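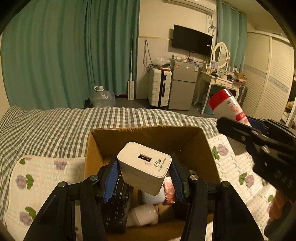

Why collect demonstrations with hand-held grippers when a remote-controlled arm records exactly what the robot will later do?

Because the person holding the tool feels the object, works at close to natural speed, and can do so in places where no robot has been installed. The price is paid later, when the recorded motion must be fitted to an arm that may not reach as far or turn as freely as a human wrist.

3.2 Collection by hand and by remote control

We compared two ways of showing a task to the robot. In the first, the demonstrator holds one gripper in each hand and performs the task directly. In the second, the demonstrator sits at the Granström control station and moves a pair of follower arms through a matching pair of leader arms. Both methods use the same finger geometry, so that a grasp recorded by one method can in principle be repeated by the other.

The task family considered in this section is the sorting of small household articles into and out of an open box. Figure 2 shows the hand-held condition in a furnished bedroom, with the box placed on the bed. One gripper holds a wall charger upright and the other holds a tube-shaped bottle with a red cap, while a TV remote control lies in the box among other articles. Soft support surfaces of this kind were included on purpose. A box on a mattress shifts when it is pressed, and a demonstrator corrects for this movement without being told to do so. On a rigid laboratory bench the correction does not appear in the data at all.

Figure 2. Two-handed sorting with hand-held grippers, Nakberg collection.

Demonstrators received 14 minutes of instruction before their first recorded session. The instruction covered the opening and closing of the fingers, the permitted range of wrist angles, and the rule that both grippers must remain in use throughout an episode. No order of objects was prescribed. An episode ended when the demonstrator judged the box to be complete or when 60 seconds had passed, whichever came first.

Each site was visited by one demonstrator and one observer. The observer did not speak during an episode and noted only drops, regrasps, and contact between the two grippers. Contact between the grippers proved to be a useful sign of crowding — it was most frequent when both hands worked over the same corner of the box — and these episodes were kept in the training set with a separate label.

3.3 Fitting recorded motion to the arm

Gripper paths were recovered in the coordinate system of each session and then passed to the Stendano planner, which tests whether the two follower arms can carry out the path without collision or joint limit violation. Of the hand-held episodes, 62 percent passed this test without change. The remainder were shifted as a whole, by moving the assumed base of the robot, before being tested again. We did not alter the path of one gripper relative to the other, as the relation between the two hands carries much of the information in a two-handed task.

Episodes recorded by remote control needed no such treatment. They showed, however, longer pauses before each grasp, and demonstrators tended to move one arm at a time even when the instructions encouraged them to use both. We attribute this to the absence of touch at the control station. The effect grew weaker with practice but was still present in the fourth session, after which collection at the station was closed.

Both sets of episodes were stored in the Ulteo format with finger opening, gripper pose, and observer labels aligned in time. The 4 training mixtures examined in Section 4 differ only in the share of episodes drawn from each method; the network, the training schedule, and the evaluation objects are held fixed.

We use cookies to remember your reading preferences and to measure site traffic. Accept all | Manage settings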